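Decanting and Jar Storage FAQ

Geklow Pantry Supply – storage help pages. Last revised in April.

Which funnel do I need for seeds?
Use a wide-stem funnel for anything larger than rice. Flat seeds bridge across a narrow stem and stop flowing. If the flow stops, lift the funnel slightly and tap the side. Do not push with a spoon handle.

Can I wash the Perken jar in the dishwasher?
Top rack only. Wash the lid by hand. Water trapped under the lid lining will spoil dry goods.

How full should a jar be?
Fill to 95 percent at most. Seeds settle after a day, so some headspace will appear on its own. Do not top up from a different batch.

Do the Medrano lids fit Gernine jars?
No. The outside measurements match, but the thread does not. A Medrano lid will turn on a Gernine jar and feel closed without sealing.

How long do shelled seeds keep?
4 months in a closed jar in a dark cabinet. Write the fill date on the base – labels on the side get rubbed off in handling.

What should be on the table before I start? 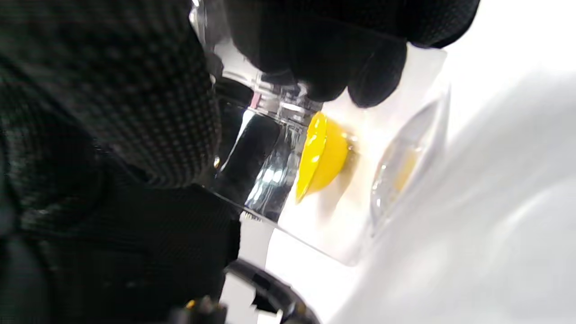
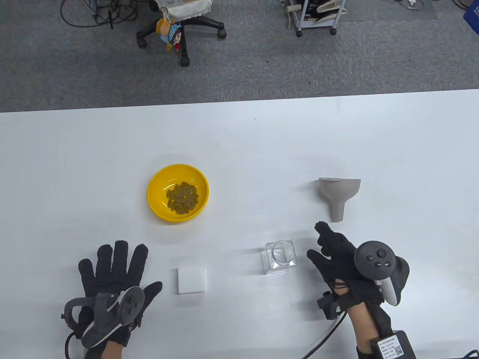

Set out the product, the jar and the funnel before opening anything. Pour the seeds into a bowl first and check them for stems, grit and broken pieces. A glossy yellow bowl works well for this, as olive-brown seeds are easy to see against it. Textured gloves give a better hold on smooth clear walls than bare hands. Keep the lid within reach and close the jar as soon as it is filled.

Who do I contact about a cracked jar?
Write to Wahyudi Simanjuntak at the parts desk and include the code from the base.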